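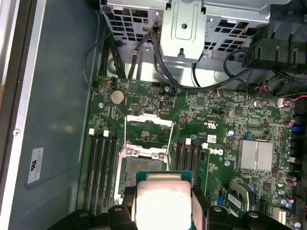

The processor over the open socket, seen from the wrist camera. Board: Dell, load plate raised, socket lever on the right.

Placing a processor with the club arm: step by step

Written by Ursina Gasser for the Juvcombe robotics club. Questions about the gripper go to Karim Kanaan, questions about the code to Lama Haddadin.

This guide is for members who want to repeat the processor task from our assembly project. You should already know how to start the arm, how to jog it by hand and how to use the emergency stop. If you do not, please ask Karim for the introduction first, it takes one evening.

The task sounds small. The arm must take a desktop processor from a tray, carry it over an open tower case and put it down in the socket. A person can do this in a few seconds. We needed most of the winter, and the notes below should save you some of that time.

What you need

The arm with the two-finger gripper and the wrist camera
The black fingers from drawer 2
An old tower case, with the side panel removed
A processor that fits the socket and that you can afford to lose
The tray with the printed pocket
An antistatic strap and mat
A torch and a magnifying glass

Please do not use a board which anybody still needs. In a socket of this type the thin contacts are in the board and the processor has only flat pads. If the processor slides over them even a little, contacts bend, and you will spend the rest of the evening with a needle.

Step 1. Prepare the case

Disconnect the mains cable and press the power button once, so that the remaining charge goes away. Lay the case on its side with the board facing up. Push it against the two wooden stops on the table and close the clamp. The case must not move when you lean on it.

Look at what stands higher than the socket. In a tower case this means the drive cage first of all, then the cables that come down from it. Our first path went in a straight line from the tray and would have met the cage. Now the arm comes down from directly above the socket and leaves by the same way. Push the loose cables aside, and use tape if they come back.

Step 2. Open the socket

Press the lever down, move it a little sideways and let it come up slowly. Then lift the load plate until it stays up by itself. Both parts must be fully open. A plate that is half open will touch the fingers before the processor touches the socket — this has happened to us on two boards.

Check the contacts with the torch held low, from two sides. They should give an even grey pattern. If one spot shines differently, look with the magnifying glass before you continue.

Step 3. Load the tray

Put on the strap. Hold the processor by its edges and lay it in the pocket with the metal cover upwards. The small triangle in the corner goes to the mark on the tray. The arm does not check the orientation, so this is your job. Compare the notches on the processor with the socket as well.

Step 4. Set the grip

Open the file grip_cpu and look at the force value. It should be 40. This number is in the units of our gripper controller, so do not copy it to another machine. With a lower value the processor tilted during the travel, and with a much higher value you can damage the edge of the green part.

The fingers hold the processor by two opposite sides. Be sure that the socket has free space on these sides. If it does not, turn the tray by a quarter and change the wrist angle in the same file.

Step 5. Teach the position above the socket

Jog the arm with an empty gripper until the fingers are centred over the socket. Use slow mode. Save the point as above_socket. Then go down in small steps until the finger tips are just over the frame, and save this as release.

Use the camera for the left-right position only. It looks at the socket from behind the fingers, and from this angle it is difficult to judge the height. For height, put your eye at the level of the board and look from the side.

The metal cover of the processor reflects our ceiling lamps very strongly. In the camera view it can become a plain white area, and then the edge finder in Lama's program loses it. Two things help: switch off the lamp over the table, and let the program search for the thin green border around the cover. The exposure value we use now is 157.

Step 6. Dry run, then real run

Run the complete path without a processor, with one hand on the stop button. Watch the drive cage and the load plate. If everything is clear, run it again with the processor at slow speed.

The arm stops over the socket and waits for you. Compare the corners one last time, then press Continue. It goes down, opens the fingers slowly and moves straight up. Never correct the position sideways when the processor is already in the socket frame. Stop, lift and start again from above_socket.

Step 7. Close by hand

We do not close the load plate with the arm. Do it yourself: check that the processor lies flat on all sides, lower the plate, press the lever down and hook it in. Some resistance is normal.

When it does not work

Processor hangs on one corner: the release point is too high, or the wrist is not level.
Processor turns in the fingers: clean the finger pads with alcohol and check the force value.
Program stops with error 339: the edge was not found, so look at the lighting first.

Write every run in the log, the bad ones too. Tala Rizk is collecting them for our report in February. The room is open on Saturday from ten, and the clamp key is in the same drawer as the fingers.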